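Two days at the Munard open house

I have been reading the Munard Center's conflict bulletins since I was in grad school, so when they opened their doors for two days in January I booked the train to Wellivik before I'd even checked whether I could get the time off. I could. It was a wonderful trip, and these are my notes, typed up mostly from a notebook I was scribbling in while standing.

For anyone who doesn't know them, Munard tracks armed violence in places where reporters have a hard time getting in – mostly the Horn of Africa and the coast south of it, with a smaller desk for the Sahel. They take up two floors of an old customs building by the harbor. The stairs are steep and the heating is fierce.

The morning desk

We started at 7:30, when the overnight messages get sorted. Asnakech Ayele runs this desk, and she let four of us sit behind her while she worked. I had imagined big screens and maps. Mostly it's people reading, very fast, in several languages, and calling across the room to ask if a village has a second name.

The village names were the part I loved most. The same place can turn up under a colonial spelling, an army spelling and whatever the people who live there call it, and if you get it wrong you end up with one attack reported as two. The gazetteer they've built to deal with this has 3,238 entries. Asnakech showed us a market town that was filed for most of a year as two places, on opposite sides of a river!

She was also very firm on labels. If a group claims an attack, the bulletin says it was claimed, who claimed it and how long afterward. It does not say who did it until there is something more to go on. Somebody in our group pushed her on this, pointing out that newspapers go ahead and name the group, and she said newspapers are welcome to, and then went back to a message about a roadblock.

Mapping, and the Hostent question

Upstairs, Hagos Jemal took us through Hostent, the in-house system that holds every incident they've logged. I'd expected to be bored by the database part and I was not. Each record keeps its old versions, so you can go back and see what the desk believed on the first evening and what it believed a month later. He pulled up a raid on a fishing port and walked us through it. The first version had no casualty figure at all. Version two had one from a district official, version three had a different one from a church, and the latest gives a range with both sources beside it.

There are 149 incidents still marked "disputed," and Hagos seems to know every one of them by heart. I asked whether that number bothered him. He said it would bother him a lot more if it was zero.

A long coffee break followed, and I spent it talking with a schoolteacher who had come by bus from the far side of the county and knew far more about the history of coastal trade than I do.

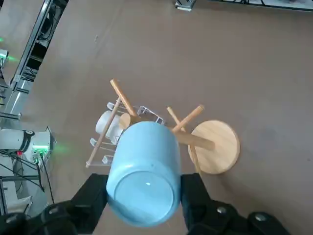
The panel on gas and grievance

The big event of the second day was a panel in the ground-floor hall, chaired by Flynn Wihongi. I'd guess around 40 people came, and it ran well over.

Nuria Mekonnen spoke first. She did her fieldwork among families who were moved off their land for a pipeline camp, and her point was that the arguments over compensation started years before the first shots. Young men had been promised jobs and got a few weeks of ditch digging. She doesn't think the foreign flags and slogans mean nothing, but she'd like people to read the petitions those same districts were sending to the capital beforehand. She read two of them out loud in translation and the room went very quiet.

Sosina Gebru disagreed with a good part of this, and it was great to watch. She has studied the money and the training routes, and she thinks researchers who love local causes can be slow to notice when outsiders have really taken charge. They went back and forth for half an hour, politely, each quoting the other's footnotes. I changed my mind twice and I'm still not sure where I ended up.

The paper archive

Last stop was the Wattanapong room, the paper archive, down in the basement. It holds leaflets, ration cards, radio transcripts and over 2,000 letters that displaced families sent to relatives. You can read copies of the letters by appointment, with the names taken out. I had time for only three. One was almost entirely about a sewing machine and who should have it.

Practical notes if you want to go: bring ID for the front desk, leave your bag in the lockers, and eat before you come, as the nearest lunch place is back by the station. The archive asks for pencils only. They're hoping to hold another open house next winter and I've already put my name on the mailing list.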